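Visit to the Zekwood workshop, Nellham
Posted 6/16/22

The bus to Nellham goes only to the market place, so the last part I walked, with a heavy bag and a paper map that Rianne Willems had printed for me. Zekwood has its workshop at the end of the old rope factory, behind a gate where you must ring twice. I arrived too early and had a coffee from the machine, which was better than the one at my own work.

I had asked for this visit in November. Our group at Thaler is going to build a cell for picking and stacking small parts, and I wanted to see how people who already run one take care of it in normal weeks. Demonstrations I have seen enough. At a fair everything is clean and the person who cleans it has gone home. So my questions were mostly about screws, cables and who does what.

The cell is called Plesiline, after the project that paid for it. Rianne Willems and Emil Schnyder share the work on it. He does the mechanical part and she does the controls, and also the model of the cell, a simulation where every change is tried before it is made on the real arm. We began with this model, on a large screen in the office, and only after lunch we went down to the floor.

At first I did not understand why we should spend a morning with a model when the real machine was one floor below. After a while I understood it better. When they change the hand on the arm, the new hand has another length and another weight, and the fingers need space at the sides. In the model they enter these values first. Then they move the arm slowly down over the things on the table and look if any finger comes too near. Emil Schnyder told me that he had once skipped this step, on a day when he was in a hurry, and it cost them two fingertips and most of an afternoon.

Rianne Willems opened the view they use for this check and turned it so that we looked low across the table. Trays are good for such a check, she said, as they are thin and lie close together, and a small error in height shows itself immediately. She also likes to keep other objects near the work, and she does not tidy the table in the model. An arm that is only tested over a clean table will be a surprise to you later.

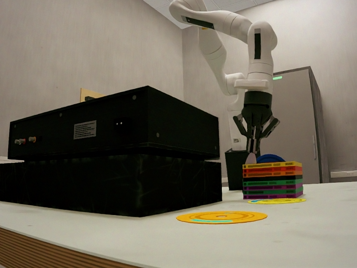

Fingers that spread so wide are a nuisance if you have to work close to other things, Emil Schnyder put in, and he would keep the stack well away from anything tall. He said he had fought for a simple two-finger hand and had lost. Rianne Willems did not agree. For flat parts she would perhaps give him right, but the cell must also take round things, and she did not want to change the hand five times in a shift. They have clearly had this talk before, and they both seemed to enjoy it.

I asked how they know that the model still agrees with the real cell. Their answer was the most useful thing of the day for me. They have a list of 60 positions, which they call the points. After every change of the hand, and in any case once a month, the arm drives to each of these points, first in the model and then on the floor, and the difference is written down. If it is larger than they allow, they look for a loose bolt before they touch any number in the software. The bolts at the wrist are the usual suspects. Emil Schnyder marks each of them with a line of paint, so that he can see with a lamp if one has turned.

The complete check takes nearly 138 minutes. I found this long, and I said so. Rianne Willems answered that the arm drives slowly on purpose, and that she answers her mail during this time. The list itself is a plain spreadsheet with one row for each point and a column for remarks. Some of the remarks were funny (“again this one”, three months in a row).

After lunch (soup, and very good bread) we went down. The floor is smaller than I had imagined and quite loud, because of a compressor which belongs to the neighbors. I was allowed to stand at the yellow line but not behind it. Emil Schnyder switched off the arm, hung his own lock on the main switch and put the key in his pocket. Only then he opened the gate. He did it also when he only wanted to point at something. I have written this down for us at Thaler, where we are, I am afraid, a little relaxed with locks.

He took off the hand and showed me how he cleans it. A soft brush for the joints, a cloth with a little alcohol for the fingertips, no compressed air – it blows the dust into the places where you do not want it. The cable to the hand he replaces before it breaks. He bends it near the plug and feels with his thumb if it has become stiff. I tried this too, with an old cable and a new one, and the difference is easy to feel when you know what you are looking for.

Things I would like to take over at our place: the paint lines, the list of points, the lock. The spare hand, which lies ready in a drawer with its values already entered in the model, I would also like, but this is a question of money. What I missed was a written plan for the case that both of them are ill in the same week. I asked about it and they looked at each other. There is a folder, but it describes the old hand.

We stopped at four o'clock, when the next bus went. Rianne Willems sent me the empty spreadsheet the same evening, and I have permission to pass it on inside our group. Whoever wants it can write to me. In return I have promised her our drawing for the cable holder – as soon as I have found the latest version.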